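Lallell Picture Cards

README for the card set, second revision, May

This folder covers the printed picture cards used for the sorting and handling sessions. The set has 234 cards. Of these, 223 are in use and the others are kept back as spares in the envelope marked Dukance.

Each card is a rectangle with a photograph printed on the front. Subjects are mostly outdoors: parks, woods, shorelines, streets. Some fronts also carry lettering over the photo. Lettering is not transcribed in the index, so search by subject and season only.

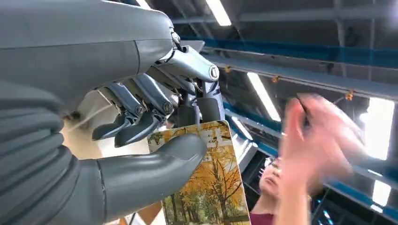 Park card, autumn. Trees in yellow and orange leaf, grass at the bottom, part of the white lettering near the top.

Index fields

card: number on the back
subject: one or two words
season: spring, summer, autumn, winter, or none
text: yes or no

Known problems

Season was assigned by eye from the foliage. Two cards filed under autumn may belong under summer.
The Endaritz reprints are slightly darker than the first run. Do not mix both runs in one session.

Storage

Keep cards upright in the Hirvonen box, fronts facing the same way. Replace any card with a bent corner.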